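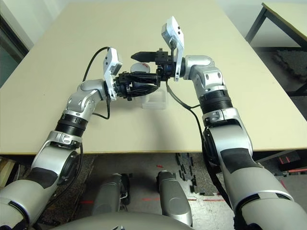 Photo: Asanka Fakir

Roussel Seed and Story Library
Progress report to the Bruvex Community Fund, covering the growing season through November

Prepared by Pauline Greenwood, project lead

Dear friends at the Fund,

What a season we have had! When you agreed to support a second year of the seed library, I promised to write more often than I did the first time, and I am sorry this is only the second report. We have been busy in the best way, and there is a lot to tell.

Lending and returns

We lent out 1,082 packets between the spring opening and the end of the season. Beans were the favorite by a mile, then tomatoes, then (to my great surprise) parsnips. I had put the parsnips on the bottom shelf because I didn't think anyone would want them. They are now at eye level.

Of those packets, 458 have come back to us as saved seed. I'm thrilled with this. Saving seed is a lot to ask of a person who has never done it, and plenty of our members had grown nothing before but a pot of basil. Squash is still the weak spot. People save the seed happily enough, but unless they hand-pollinate or live well away from the next squash patch, we can't be sure what will grow from it. We now keep returned squash in a separate drawer marked "surprise squash," and it goes out only to people who like surprises. There are more of them than you would think.

Carrots and onions will not show up in the returns until next year at the earliest, as they flower in their second summer. Please don't read this year's low figure for those two as a failure.

The Cloltport branch

Opening in Cloltport was the big item in our proposal, and it happened five weeks later than planned. The delay was the shelving. The first set was too deep for the alcove and had to go back, and by the time the second set came we had missed the early sowing crowd. Parvaneh Hosseinzadeh, who runs the branch, made up the lost ground by taking a box of packets to the bus station every lunchtime for two weeks. She signed up more people there than we did at our actual opening party.

The branch is open in the afternoons and until 7 p.m. in summer. We'd like to try mornings next spring. Several older members have asked for this, and the light in that room before noon is lovely.

Stories

You asked how the recording side is coming along. Slowly, but what we have is wonderful. Afshin Parsa has been sitting down with growers and asking them where their seed came from, who gave it to them, and what they cook with it. The talks run long. One that was meant to be twenty minutes about a pole bean ended up covering a wedding, a flood and a very bad landlord before it got back to the bean, and we have kept every word of it.

Typing these up is the bottleneck. Afshin does it himself in the evenings, and he is behind. We have moved a small amount from the printing line to pay for typing help over the winter (see the budget note below). Short versions of the finished talks are printed on a card that goes out with the packet, and members have started collecting them, which makes me very happy.

Germination testing

Babak Abbasi took this over in June and has turned it into something we can be proud of. He lays out seed on damp paper towels, rolls them up, labels them and checks them on a fixed schedule. Anything that sprouts poorly is pulled from the shelves or relabeled "sow thickly." We found that our oldest lettuce was nearly dead, and that some pepper seed we had almost thrown away was perfectly good.

The catalog is now kept in Plitix, so both branches can see the same list. Getting the old index cards typed in took most of July. A few varieties went in twice under different spellings, and we are still finding these.

What did not go well

The seed cleaning day in September was rained on, and the tent leaked onto the dill. We saved most of it by spreading it out on bedsheets indoors, but the room smelled of pickles for a month. We also lost a tray of labeled envelopes to mice. All seed at Roussel is now in glass jars or lidded tins, and we should have done that from the start.

School visits were fewer than I hoped. Teachers want them in May, when we are flat out, and by the time we have free hands it is summer vacation. Next year I plan to offer fall visits built around seed saving, when there is more to pull apart and get messy with anyway.

Budget note

Spending is on track overall. Shelving came in a little high because of the return shipping. Packets and envelopes came in low, thanks to members bringing back their used ones. The full ledger is attached, with the move from printing to typing shown on its own line. Please let me know if you need that change put to you in a separate letter.

Coming up

Over the winter we will sort and test everything that came back, finish the bean cards, and plan the spring swap, which will be held in Cloltport for the first time. You are all warmly invited, and do bring an empty bag. Parvaneh is already asking for more parsnips.

With many thanks,
Pauline Greenwood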